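Zarolden Two-Arm Bench Package
Kelby Automation Supply, Zuditville
Prices updated March 21, 2020

Who buys this: labs and small shops putting in a first two-arm table. Benchtop handling, light parts, mixed objects. Not for palletizing or anything heavy.

What's in the box – two arms, two parallel grippers, table mounts, base cable kit. Controller is quoted seperately. Ask early, lead time on those is longer than on the arms.

Lead time 8 weeks from PO. Install kit is $1,596 and covers mounts, cable sets and one spare set of fingers. Freight extra outside Zuditville.

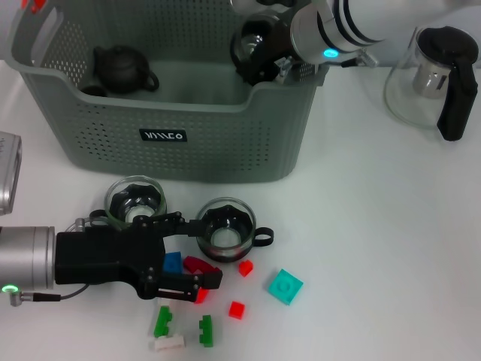
Glassware and a storage basket on a white table, both grippers in reach.

Budget for test objects too. People forget. Glass is a good hard case, clear walls and thin handles, but buy spares of every piece. Toy blocks are cheap and cover the small stuff. Put $400 on the first order for props and you wont be back asking for more in a month.

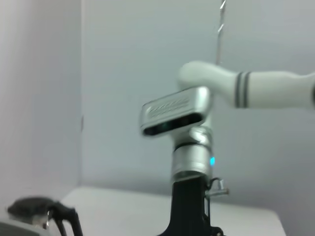

Cabling is where most quotes come in low. The base kit has 76 inches per arm, fine for a short run to a controller under the table, tight for anything else. Measure before you order. If you want a camera riding on the wrist, like the silver one over the black gripper, add its cable to the count and leave slack for the elbow. Overhead routing costs a bit more, keeps the tabletop clear. Zakharchenko clips fit the arm links, sold by the bag.

Options
– Wrist camera bracket, left or right
– Extra finger sets, flat or angled
– Long cable kit
– Table, white top, ships flat

Returns: unopened only, restocking fee applies. Grippers that have been mounted are not returnable.

For a quote send table size, arm spacing and ceiling height.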